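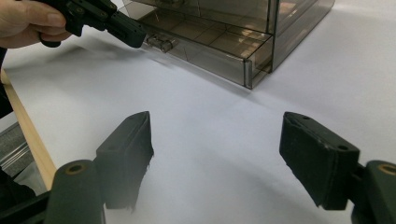

The smoky acrylic cabinet on my white table, drawer at the bottom.

I love my little tinted cabinet, but smoky brown acrylic shows everything. Dust, thumbprints, that greasy haze that creeps up when you aren't looking! I've ruined one already (paper towels and glass spray, a whole cloud of tiny scratches), so I do it the slow way now. It takes me half a podcast.

What you'll need
Two microfiber cloths, fresh from the wash
A soft makeup brush or a clean paintbrush
A bowl of lukewarm water with a drop of dish soap
A bowl of plain water

1. Empty it
Take everything out and put it on a towel. Then pull the drawer out all the way if yours comes free. Go gently — the edges can chip if you knock them on a hard tabletop. If there's a stop at the back, lift the front a little as you pull.

2. Dust while it's dry
Brush from the top shelf down, and get right into the corners where the shelves meet the walls. Don't wipe yet! Grit under a cloth is how my first one got wrecked.

3. Wash
Wring the cloth out in the soapy water until it barely drips, then wipe in long straight strokes. No circles, no scrubbing. For sticker glue I put a dab of cooking oil on it, wait through a song or two and wipe it off with the soapy cloth. Skip anything with ammonia or alcohol in it.

4. Rinse and dry
Go over it again with plain water, then blot with the second cloth. Leave the drawer out until the runners are bone dry or it'll stick (ask me how I know).

5. Put things back
Heavy stuff goes on the bottom shelf, light stuff up top. My friend Amra lines her drawer with a scrap of felt, and I've copied her since September. It stops the rattling and saves the drawer floor from earring posts.

I do the full wash when the haze comes back and just use the brush in between.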